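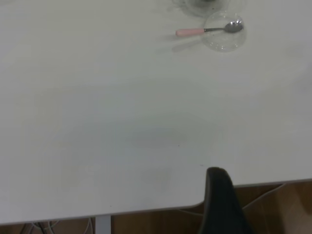
## 4. Setting Out the Coffee Station

Applies to the Sallar tasting table with Gendeck glassware.

1. Wipe the tabletop. Remove crumbs and grounds.
2. Fill the double-walled glass cup with whole beans, up to the rim. Do not press the beans down.
3. Lay the teaspoon across the small round glass dish, handle to the left.
4. Stand the mug on the right side of the table, clear of the glassware.

**Caution:** Do not pour water above 85 °C into the glass cup. Do not lift a filled cup by the rim. 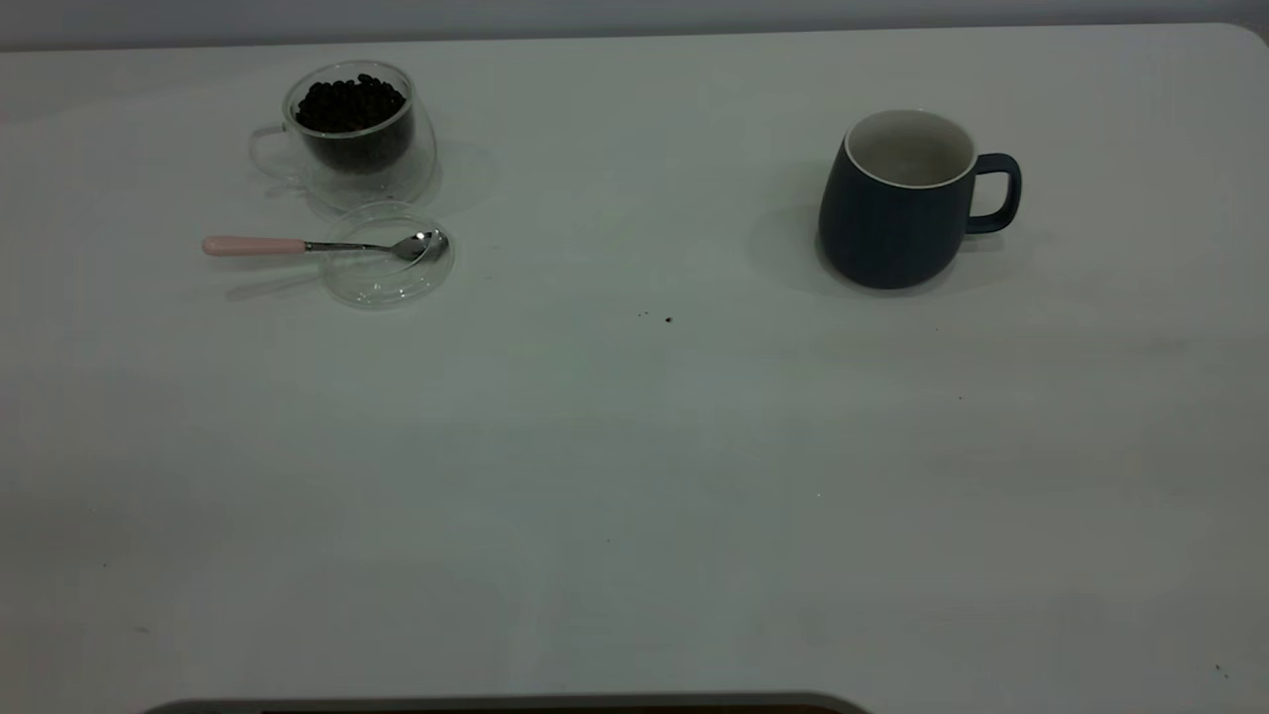
Luik asks whether the beans can stay in the open cup overnight. They cannot. Return them to a closed jar within 2 hours.

5. Weigh out 24 g of beans for one mug. For a stronger brew, use 29 g.
6. Return the spoon to the dish after each use.

**Note:** Dark roasts leave an oily film on glass. Wash the cup by hand with mild soap and dry it with a soft cloth.
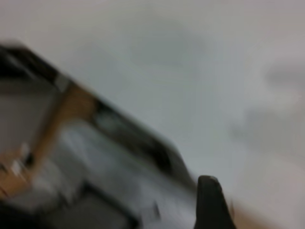

7. Store the cup upright, with nothing stacked inside it.
8. Keep the spoon and the dish together. Replacement parts are listed in the Cirholm parts sheet.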